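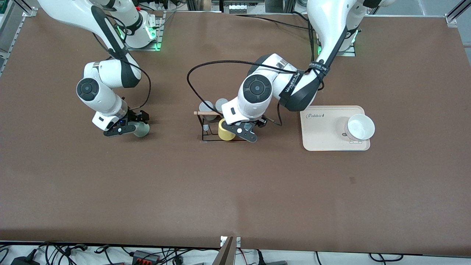

Juraj Oravec: Cups on a rack every time. Stack them and they stick together, and then you chip one getting them apart.

mutex1262: Depends on the rack. I had a Reinholz and it slid whenever I took a cup off one side. Went back to a shelf.

Keerthana Rai: Mine holds 4 and stays put if I load both sides evenly. Bowls don't go on it though - I keep those on a tray.

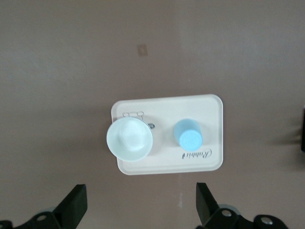
Bowl and cup on the Rabbit tray

mutex1262: A tray takes up as much room as a shelf. Still not convinced.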